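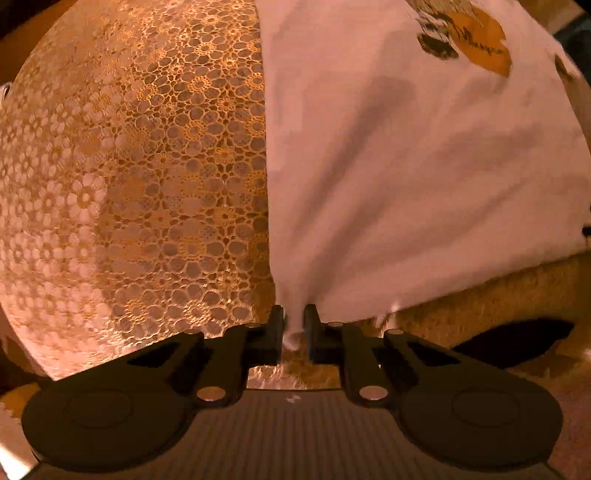
Dridwood Shared Workshop - Hand Tools and Grippers Group

Clirkix hand-held gripper, build 2

The Clirkix is a two-finger parallel gripper that you carry in your hand. It is a home build, put together by members of the Dridwood workshop from printed parts and ordinary silver-coloured pins. We sell it as a kit or lend it to members for up to 20 days at a time.

What changed in build 2

The first build had solid linkage arms. They were stiff enough, but they took too long to print and made the front end heavy. The new arms have windows cut through them. The base plate is ribbed, and the fingers are plain black prongs that can be swapped for other shapes with a 2 mm hex key.

Kit contents

Printed parts in black, bagged by side
Pin set with spares
Base plate
Finger pair, straight
Assembly sheet

The kit takes an evening to build. Ream the holes before you fit the pins, and fit the left side first. The servo is not included. We use the Softić 13, and the mount is drilled for it.

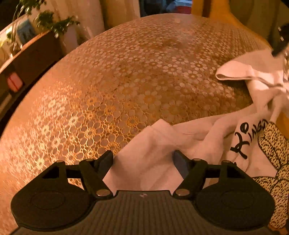 Cloth is the work this gripper was built for. A thin layer lying on another layer is hard for a stiff finger to pick up without taking both, so the tips on build 2 are tapered and close toward each other. A bunched white cloth on top of a lace tablecloth is a fair trial for them, with open loops underneath to catch a tip that goes in too low. Come in shallow and close slowly - fast closing pushes the fold away.

Wear

Marichka Savchuk ran one pair of fingers through roughly 2000 closings in February. The pins were fine. The finger holes had opened up a little, so we now print those with thicker walls.

Ordering

Kits are packed in Brandton on Thursdays. Spare fingers and pins can be ordered separately.

Page updated March 2019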